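Technician for robot cell care (part time), Duken workshop

Posted 2020-08-23

We are looking for one person who will look after our gear cell. In this cell two grippers work on small assemblies of blue plastic gears with ball bearings, and the fingers need more attention than the rest of the machine.
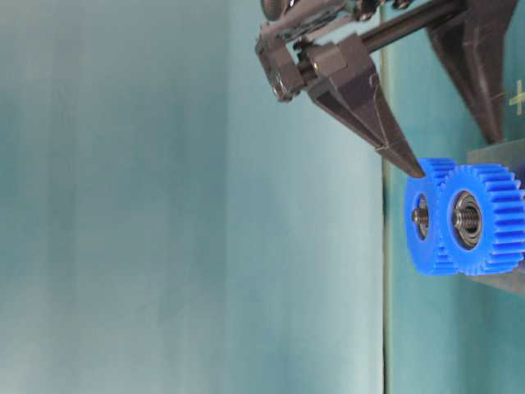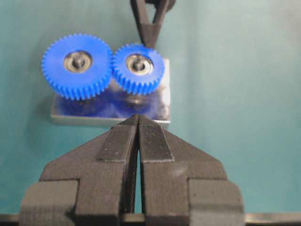
Gears and gripper fingers at the Duken cell

Your work will be the following:

- check the fingertips and the grip pads before each shift, and change the pads when they are worn
- set the zero position of both grippers again after every change of fingers
- clean the guide rods and write down the play of the carriage
- replace the complete finger set after 1000 cycles, also when it still looks good
- keep the log book in English

You should have some practice with small mechanics and hand tools. Programming is not necessary, but you must be able to read an error list and stay calm with it. Experience with 3D printing is welcome. We accept people who come from bicycle or watch repair.

The position is for 22 hours in the week and starts in December. The first nine weeks you work together with Nelu Manole, who has set up the cell and knows its bad habits. After this time you are alone responsible for it.

Please send a short letter and your CV to Yetunde Ezeani at the Duken office. Write also which days you cannot work. Certificates can be brought to the interview.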